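Speaker notes: Surface cleaning of shared play items in waiting areas
Version for the regional facilities meeting, 2021-12-14

Slot is 18 minutes plus questions. Slides are numbered in the margin of the deck. Pauses are marked.

Slide 1. Title

Introduce the subject. The talk covers the cleaning of items handled by many children in one day: waiting rooms, libraries, reception areas. It does not cover nurseries, which have their own written procedures and their own staff ratios.

State that the costs shown later are for the Riltach sites only. Labour is priced at the internal rate, and the rate has not been updated since May.

Slide 2. Terms

Go slowly on this one. The three words are used loosely in most contracts.

Cleaning is the removal of visible dirt and grease, normally with water and detergent. Disinfection reduces the number of germs on a surface to a level considered safe for the use in question. Sterilisation removes all of them and has no place in a waiting room.

Point out that a disinfectant applied to a dirty surface does less than its label claims. Dirt uses up the active part of the product, particularly with chlorine. Two steps are needed unless the product is sold as a combined cleaner and disinfectant, and even then heavy soiling has to come off first.

Pause. Ask who has a contract that says "sanitise" without defining it. Expect several hands.

Slide 3. Contact time

The time a surface must stay wet for the product to work. It is printed on the label and is often ignored. A wipe that dries in one minute can't meet a contact time of five.

Things that shorten the wet time: a warm room, a fan heater, a wipe that has been left in an open tub, a surface that soaks up liquid. Things that lengthen it: more liquid, a second pass, a cooler room.

At the Nilano reception the tub of wipes was kept on top of a radiator. The upper third of the tub was dry. Moving the tub cost nothing and should be checked at every site on the first visit.

Slide 4. Materials, hard

Table on the slide. Read out the first column only.

Solid plastic: simplest case. Detergent and warm water, rinse, then disinfect if needed. Look for seams and screw holes, where water collects.

Painted or varnished wood: wipe, do not soak. Inspect the finish. Once it is chipped, the bare patch takes up water and should be refinished or the item withdrawn.

Bare wood and bamboo: wipe with a well wrung cloth and dry at once. Repeated wetting raises the grain, and a raised grain holds dirt. Chlorine products bleach the surface. Alcohol is tolerated on most oiled finishes but strips shellac.

Metal: watch for chlorine residue on unprotected steel. Rinse after contact time.

Card and paper, including books and jigsaws: cannot be wet cleaned. Options are to withdraw them, to cover them, or to rest them between users. Resting needs storage space and labelled boxes.

Slide 5. Materials, soft

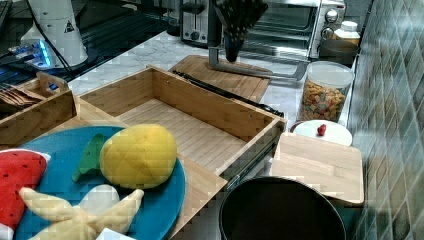 Plush play food, with a plate and bamboo drawer.

Soft items are the main difficulty and take up the next two slides. Fabric with filling behind it takes in liquid, and the inside dries long after the outside feels dry. Spraying the outside is not a wash. It wets the pile and leaves the filling as it was.

Machine washing is the default where the care label allows it. Check the label for the maximum temperature. Check also for glued parts, card stiffeners and sound units. An item with no care label is treated as not washable and is left out of the shared stock.

Mixed sets need sorting before cleaning. The soft parts go to the laundry and the hard parts to the sink, and they come back at different times. Decide in advance whether the set is put out incomplete. Riltach practice is to hold the whole set back until all of it is dry.

Slide 6. Washing and drying soft items

Load: half full drum. Items with filling need room to move or the middle of the load stays dry for much of the cycle.

Bags: use net bags for anything small. Tie the bag or fasten the zip. Do not mix with mop heads or floor cloths under any circumstances.

Detergent: the measured dose for the water hardness at the site. Overdosing leaves residue in the filling, and residue makes the fabric attract dirt sooner. No fabric softener.

Drying: tumble at low heat if the label permits, otherwise on a rack with air on all sides. Squeeze test at the thickest point. If it feels cool to the hand it is still damp. Damp items do not go into closed storage, and this rule has no exceptions for busy days.

Records: date in, date out, initials. One line per bag.

Pause for questions here if ahead of time. If behind, go straight to slide 7.

Slide 7. How often

No single interval suits every site. Frequency should follow use. The table gives the starting points used in the Stetsiuk contract, which runs to 9 sites of mixed size.

Visibly soiled or mouthed: remove at once, to a lidded box marked for cleaning.
Hard items in daily use: end of each day.
Soft items in daily use: weekly, with a second set in rotation.
Shelving, boxes and drawers: weekly, emptied first.
Stored stock: before it is put out again.

Stress the fourth line. Clean items are regularly returned to containers that have not been wiped. Slatted bases and corner joints collect crumbs and fluff and need a brush or a narrow nozzle before any cloth is used.

Slide 8. Cost

The Plasturari depot logged 1811 item cleans over the trial period. The chart splits them by material. Hard plastic made up the largest share of items and the smallest share of labour per item. Soft items were the reverse, and most of the difference was handling: sorting, bagging, checking for dryness, making up sets.

The trial budget was £2000 for consumables and a second rotation set. It excludes machine time. Sites that send soft items out to a laundry will see a different split, with lower labour and a charge by weight.

Expect a question on whether soft items are worth keeping. Answer: this is a decision for the site. They are quieter than hard ones and are liked in small rooms with hard floors. If kept, stock should be limited to what can be washed and dried within the rotation.

Slide 9. Common faults found on inspection

Work through these quickly.

Product diluted by eye. Fix with a marked bottle or a dosing pump.
Trigger bottle refilled without a label. Discard the contents and relabel.
Same cloth used for table tops and play items. Colour code, and hold enough cloths for one per task.
Rinse step skipped on items that children put in their mouths. Detergent and disinfectant residue both matter here. Rinse with drinking water.
Bin for soiled items kept within reach of children. Move behind the desk or fit a lid.
Log sheet filled in for the whole week in one ink and one hand. Raise with the supervisor.

Slide 10. Writing it into the contract

Suggested wording is on the handout. The parts that matter are the definition of terms, the list of materials accepted, the interval for each, and who has authority to withdraw an item. The last is often missing. A cleaner who finds a split seam or a loose eye must be able to take the item out of use without asking first.

Include an inspection clause with a fixed number of items pulled per visit. Choose them from the bottom of the box.

State who buys replacements. In two of the contracts reviewed, neither party had this duty and worn items stayed in use.

Slide 11. Questions

Likely ones, with short replies.

Steam cleaners: useful on fixed upholstery, slow on small items. Steam cools quickly as it leaves the nozzle. Check the fabric label first.

Ultraviolet cabinets: they treat only what the light reaches. Folds, pile and undersides are in shadow. Not a replacement for washing.

Freezing: kills dust mites if held long enough, but does not remove them or what they leave behind. Wash afterwards. It is not a disinfection method.

Sprays sold for fabric: read what the label claims and on which fabrics. Many claim an effect on odour only.

Dishwashers for hard plastic: acceptable if the maker allows it. Use the upper rack and a net bag for small parts. Do not run with crockery.

Handouts are at the door: material table, log sheet, contract wording. The log sheet is also available in large print.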